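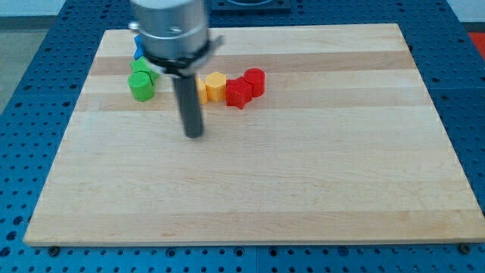 Figure 3. Maple board on the blue perforated worktable, with the coloured plastic blocks in a row.

3.2 Work surface

The board is built from parallel strips of pale maple, cream and honey-toned, with one darker tan band. Grain direction follows the strips. We chose it over the Roslow melamine panel for its strip construction. Mass was 13 kg before oiling. G. Lapiņa recorded flatness at 16 points in June; Y. Krishnan repeated the set after the board had been stored flat for 60 hours. Both sets are tabulated in Appendix B. The front bevel was excluded from all measurements. Block colours were not treated as a variable.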